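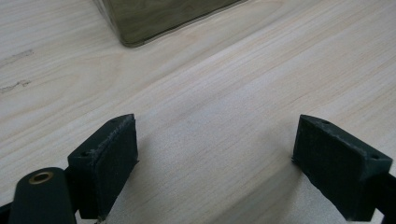
Fanni Orbán wrote in after the last issue to ask why the indoor humidity range in our winter care sheet is wider than the one printed on the back of her finish can, and whether a tabletop is going to open at the glue lines if she lets the room drop to the bottom of it. Her second question was whether a better topcoat would let her stop worrying about the room at all.

The short reply is that a topcoat slows moisture exchange and does not stop it. The longer reply takes up the rest of this item, as several other readers have asked versions of the same thing since the heating season began.

Wood in service holds a certain amount of water in its cell walls. Given enough time in steady air, it settles to a level set mostly by relative humidity and, to a much smaller degree, by temperature. That level is the equilibrium moisture content. In a heated house in a cold winter it can fall to 6 percent or lower. In a humid summer with the windows open, the same board may sit at 11 or 12 percent. Below the fiber saturation point, any loss of water shrinks the board and any gain swells it.

The movement is very uneven by direction. Along the grain it is small enough to ignore in furniture. Across the grain it depends on how the board was cut from the log. Flat-sawn stock moves more across its width than quarter-sawn stock of the same species, often close to double. This is the reason a wide flat-sawn top can bind against its base in July and show a gap at the breadboard ends in February.

To estimate the change, multiply the width of the panel by the change in moisture content in percentage points and then by the dimensional change coefficient for the species and cut. Published tables give the coefficient. For a panel 36 inches wide, a swing of 4 points and a coefficient of 0.003, the result is 0.43 inch. That is the full seasonal travel. If the top is fixed at the center line, each edge takes half of it.

Slots or clips should be sized with this number in hand. Figure-eight fasteners work on narrow tops but run out of travel on wide ones. Elongated holes with a washer under the screw head are cheap and adequate. The screw should be snug and no tighter.

As to glue lines, a sound edge joint is normally stronger than the wood next to it and does not open from a slow, even change in moisture. Failures come from restraint, from a starved joint, or from fast drying at the end grain. End grain gives up moisture many times faster than face grain, so the last few inches of a panel dry and shrink ahead of the middle. Short splits at the ends are the usual result. Sealing the end grain with an extra coat or two reduces the rate difference.

On finishes, film thickness matters more than brand. Penetrating oil by itself provides very little resistance to water vapor. Several coats of varnish or two-part polyurethane provide a good deal more, and will smooth out a wet week or a dry one. Over a whole season the board still arrives at nearly the same moisture content. Both faces should get the same number of coats. A top finished on the show side only takes up and loses water faster through the bare underside, and it cups.

Lindalva Medeiros of the Sutcombe group has kept a log on one maple panel in an unhumidified shop for 52 weeks. The width was read with calipers at the same 2 pencil marks each time. The widest reading came in September, some weeks after the dampest air of the summer. She puts the lag down to the varnish. Her readings will be posted in the Ayala library binder when she has typed them up.

Correction to the winter care sheet: the line on hygrometers should say to check the instrument against a salt test before the heat goes on. Use table salt with just enough water to make a slurry, in a sealed bag with the hygrometer, at room temperature overnight. The reading should be 75 percent. Note the offset on a piece of tape and stick it to the back - inexpensive dial types can be out by 15 points.

Questions for the next issue should reach the editor by Mar 15, 2024. Please give the species, the width of the panel and the way it is attached to the base.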